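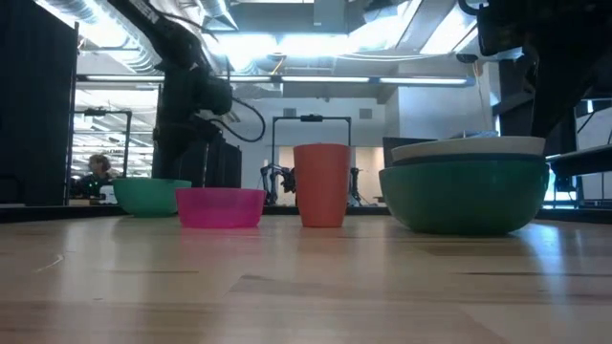
Figure 13. Bowls and a cup on a wooden tabletop.

Passing a record ID from a list page to a detail page

Applies to Relcombe Forms with the Norham list component. Complete the data source set-up in the previous section before you start.

The list component can turn any bound column into a link. By default the link contains only a fixed address. To open the detail page on the right record, you add the record ID to the address as a parameter.

1. Open the list page in the designer and select the list component.

2. In the Columns panel, select the column that users will click. Set Display As to Link.

3. In the Link Address box, enter the path of the detail page, followed by a question mark and the parameter name:

/detail?item=

4. Click Add Field at the right of the box and choose the ID field. The field name appears in square brackets:

/detail?item=[RecordID]

5. Save the page and preview it. Hold the pointer over a link and check the address in the status bar. For record 593 it ends in item=593.
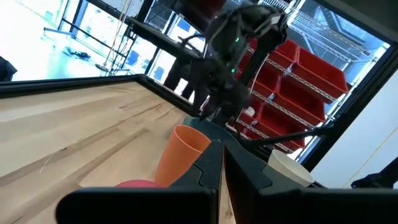 6. Open the detail page. Under Page Inputs, add an input named item and set its type to Whole Number.

7. Select the data source on the detail page. In the Filter box, set RecordID equal to the item input.

8. Publish both pages together. If you publish only the list page, the links open the old detail page and the parameter is ignored.

Note: Parameter names are case sensitive. Item and item are two different inputs.

Caution: Do not use the parameter as the only control on who can see a record. Anyone can edit the address and enter a different number. Set read permissions on the data source itself - see Permissions, section 3.

Adding a second parameter

To keep a value that is already in the address of the list page, such as a region code, add it after the ID with an ampersand:

/detail?item=[RecordID]&region={Page.region}

Square brackets read from the current row. Curly brackets read from the page. Mixing them up gives an empty value and no error message.

Text values over 60 characters are cut short. Pass an ID and look up the text on the detail page.

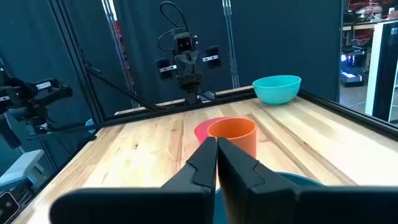 Figure 14. Orange and pink cups, with a turquoise bowl farther back.

If the detail page opens blank

- Check that the input name matches the address exactly.
- Check that the column type is Whole Number on both pages.
- If you use the Vallatberg connector, clear its cache and reload. It keeps the old filter until the cache is cleared.
- Pages imported from Uysal need the filter entered again by hand.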